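Rivon G2 Hand-Held Gripper for Cloth Handling Trials

The Rivon G2 is a hand-held parallel gripper for teams who want to compare fingers and cameras before they buy a full arm. You hold it in your hand, pick up the garment, and the same fingers can later be mounted on the robot.

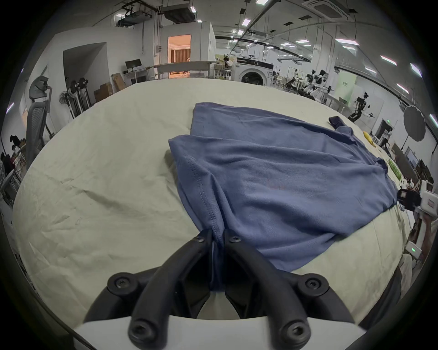
Black curved fingers closed on a T-shirt fold.

Two finger sets are offered. The curved set goes into the fold from above and is our recommendation for thin cotton. The blocky set has a wider contact face and is more forgiving if your approach angle is not so exact. 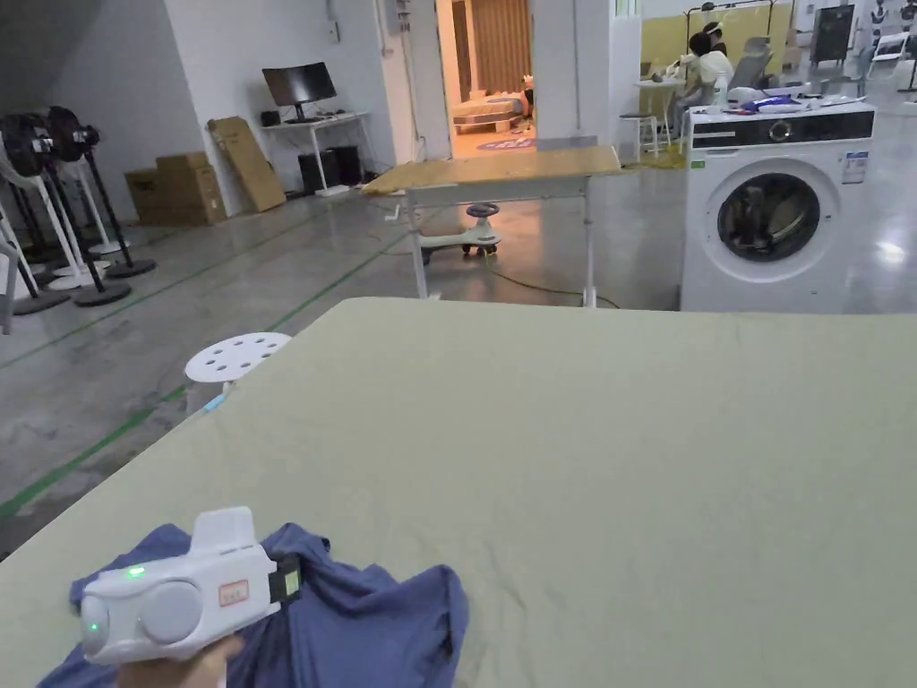 Indicator lights are important when the operator is looking at the cloth and not at a screen. We tried several positions for them on the early units, and customers asked to have one where the eye already is. The green light on the top of the white body stays in view while the hand is working over a crumpled garment, and there is another one near the front end. Brightness can be set in the Drostis controller menu.

Specifications
Mass with camera: 167 g more than the old G1
Finger sets in the box: 2
Cable length: 200 cm
Controller: Drostis, sold separately

When you compare two finger sets, please keep the same shirt and the same table cover for both. A different cover changes the friction very much, and then
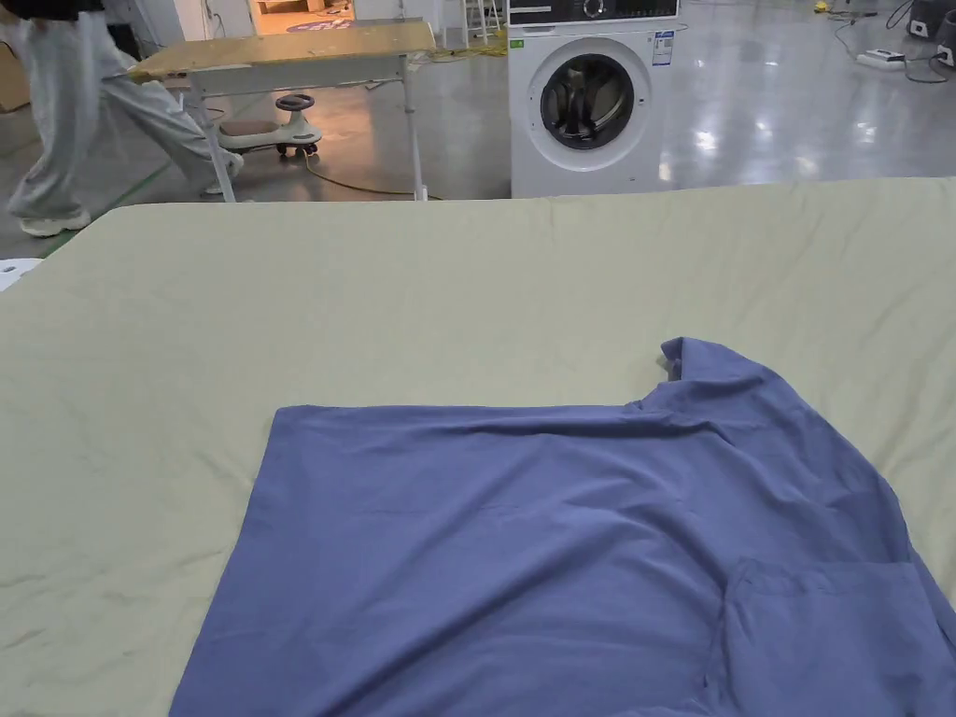 the results cannot be put side by side. We also advise to shake the garment and lay it again between trials, so the old creases do not help the second set.

Finger exchange needs one hex key, which is included. Do not over-tighten the screws at the tips.

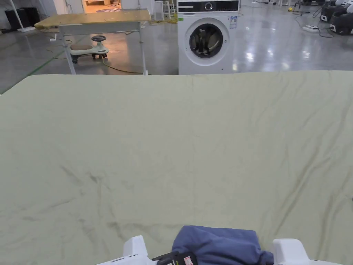 Can I use the G2 with a controller from another maker?
The Dovham controller works with the adapter cable, but the brightness menu will not be available. Other makers are not tested yet.

Orders placed before 25th July ship with the new firmware already loaded. The grey colour version is planned for November.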